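Programs > Home Support > Reports from the Broltau site

Progress report: household and shop-floor chores, second reporting period
Prepared by Satish Joshi for Mariann Kiss, Bredanstead Fund
June 2, 2025

Mariann, you asked for a plain answer on whether the machines are ready to take chores off the hands of our home support clients and the packing floor. They aren't, and I don't think another six months on the present plan would change that.

Where the work stands

The two chores we put in the agreement were clearing a kitchen table and sorting returned stock into bins. We ran 604 attempts at the sorting chore between the start of April and the end of the period. Of those, 499 finished without a person stepping in. Flisach will quote you that figure and it is correct, but please read it with the conditions attached. The items were rigid and none was heavier than a tin of soup. They were laid out apart from one another under lights that never changed. When Estíbaliz Pacheco brought over a tote of real returns from the packing floor, with the plastic bags and tangled cords left in, we stopped the session before lunch.

Table clearing went worse. We managed 200 attempts and I would not put a success rate on them, as the definition of "cleared" was changed partway through at Flisach's request. I objected at the time and my note is in the appendix. A mug with a teaspoon standing in it was still being treated as a single object when the period closed. Cutlery on a placemat was mostly left where it was.

Speed is the other trouble. Estíbaliz timed herself on the same sorting job, on an ordinary afternoon with people talking to her, and was done well before the arm had finished its first bin. Flisach's position is that speed can be turned up later. Maybe so, but I have asked twice for a run at the higher setting and haven't seen one.

What we've dropped back to

Sushil Sachdeva, who looks after the bench work, argued that we were testing everything at once and learning very little from the failures. He wanted to go back to pushing and grouping small solid shapes on a flat board until the arm could follow a spoken request reliably, and then build up to dishes. I agreed, with some reluctance. It is sensible engineering. It is also a long way from anyone's kitchen, and I don't want the board work reported to your trustees as chore work.

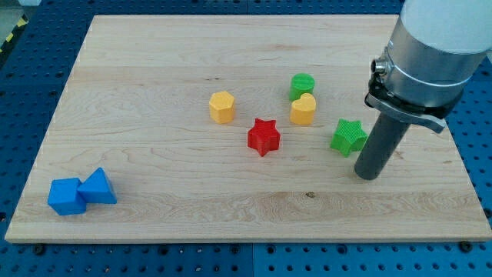
Justinas Urbonaitė at Kaushik has offered to review the instruction set, at no charge for the first round. His early comment was that our requests are too tidy. A client will say "shove that over by the other one" and expect to be understood, and we have been typing full sentences with the colour and shape in them. We'll rewrite the set with wording collected from home visits – with consent forms this time.

Money

Spending is under budget, mainly because the second arm was never ordered. I would like to hold that money over and not spend it on a machine we have no work for. The gripper repairs came out of the contingency line. Receipts are with your office.

What I'm asking for

An extension with no new funds, and permission to take "unattended" out of the project title. I'd also ask that the demonstration for clients be put off. Several have asked me when the robot is coming to do their dishes, and I would sooner disappoint them now by phone than in person with a room full of people watching.

If you want a go or no-go test for the next period, I suggest one tote of unsorted returns, picked by Estíbaliz and not seen by Flisach beforehand. Flisach hasn't agreed to this yet. Sushil thinks it's harsh. I think it's the job as written in the agreement, and I'll send the draft wording once he has marked it up.

Related reports
Broltau site: first period report
Bench safety review and sign-off
Packing floor returns: how they are sorted now
Home visit notes, kitchens and laundries

Contact the program office | © Bredanstead Fund | Back to top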